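The Patience Business

Irnlow wants to sell small workshops a robot that learns fiddly handwork. Krystyna Baran, who has a drawer full of unsold bracelets, would like to see it prove itself.

By the time I got to Nurthorpe, the Retamal had been bolted to Krystyna Baran's second bench for 33 days, and she had stopped apologizing to visitors about the noise. The arm makes a faint whine when it holds still, which it does a lot.

Baran strings beads and finishes corded jewelry, mostly for museum gift shops. Her trade is knots, crimps and trimmed ends, the kind of work that looks like nothing and ruins your thumbs by fifty. When Irnlow offered her the Retamal kit on a trial lease, along with a training service it calls Lanevance, she signed up on the condition that she could say whatever she liked about it afterward. I asked for the same terms.

The kit is an arm, a two-finger gripper, a wrist camera and a laptop with the software already on it. Lanevance is the part you keep paying for. You work through a job by hand with the gripper, Irnlow collects the recordings, and some days later a new version of the skill comes back down the line. According to the brochure, a craftsperson can "hand over the boring bits" inside a month. The brochure was printed in June, before anyone had tried it on waxed cord.

I will say this for it: the camera is good. Baran let me go through what it had stored, and it gets in closer than I can with my reading glasses on. Metal comes up so bright that you can study the scuffs on a pair of pliers. Whether a machine can do anything useful with a view like that is another matter, and I spent most of my visit trying to find out.
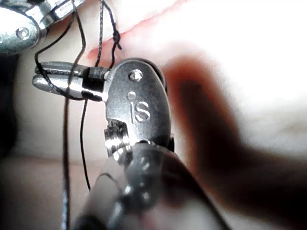 Pliers and black cord at close range, as the wrist camera sees them.

Cord is a mean test. A screw stays the shape it was when you picked it up. Thin cord loops around whatever is nearby, crosses in front of the jaws and hangs where it pleases, and black cord has hardly any surface for software to get hold of. I asked Irnlow why its demonstration videos all use thick red string. Larasati Majimbun, who runs the Lanevance service, answered me directly, and I was grateful for it.

"Because it films well and it works," she said. "Thin black cord is about the hardest thing our customers have sent us. We took Krystyna on partly for that."

Did the price list mention that thin black cord was hard? It did not. Majimbun said the wording was being looked at.

For my visit Baran set the machine a plain job: pick up one end of a cord, bring it to a clamp, hold it there while she closed the knot. We gave it 51 tries over an afternoon. It did well on the ones where the cord lay straight and alone on the bench. When two lengths touched, it often took both. When the cord curled back on itself, it tended to hover, whining, until Baran reached in and straightened things out with her finger. After a while she was doing this before it got stuck, and I pointed out that she was now the robot's assistant. She said she had noticed that in the first week.

Majimbun's view is that those small rescues are worth money. Each correction goes into the recordings, and the next version should need fewer of them. Maybe so. But the customer is doing the correcting, in working hours, and paying a monthly fee to do it. I put that to her as well. She said customers who supply a lot of recordings may get a discount next year. "May" is her word.

There are things I liked. Setup took Baran 2 hours, with one phone call. The arm stops when you bump it, every time, and I bumped it plenty. The recordings stay on her laptop until she presses send, and she can delete any of them first. She has even found a use for the camera alone, checking crimps on finished pieces before they go out the door. She caught a bad one that way while I was drinking her coffee. A decent magnifier would cost her a good deal less.

Irnlow says over 6 workshops are on the trial, and would not give me the exact number or let me call any of the others. I would have liked to talk to someone stringing pearls, or tying flies, or doing anything with a cord that behaves. It is quite possible the Retamal suits them nicely.

Baran has kept it on for another term, at the trial price. At the full price, she told me, she would send it back and hire her niece on school holidays. Then she picked up a length of cord, knotted it and trimmed both ends while the arm was still finding its starting position.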